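Ticket 283: Dishwasher stops with error 4, Dellwood staff kitchen
Opened by: Orhun Dönmez, Thu 9 October
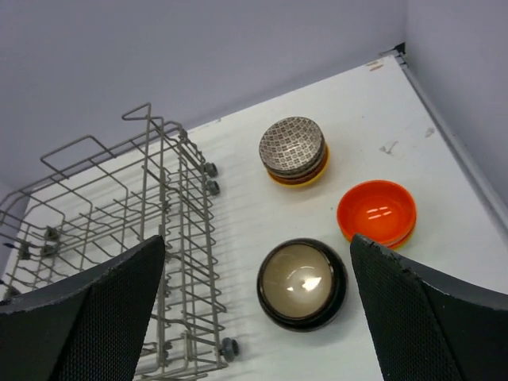

The machine fills, washes for 91 seconds, then stops and shows error 4. The water stays inside. I have cleaned the filter two times and the drain hose is not bent.

Reply, Berkay Karabulut (Kodberg service)
Please remove the lower basket and check the small pump cover. Is it sitting flat? Switch off the power before you touch it.

Orhun Dönmez
The cover was lifted on one side. I pressed it until it clicked. Now the short programme runs to the end, but the long one I did not try yet.

Berkay Karabulut
Good. Please run the long one and write the result. I keep the ticket open.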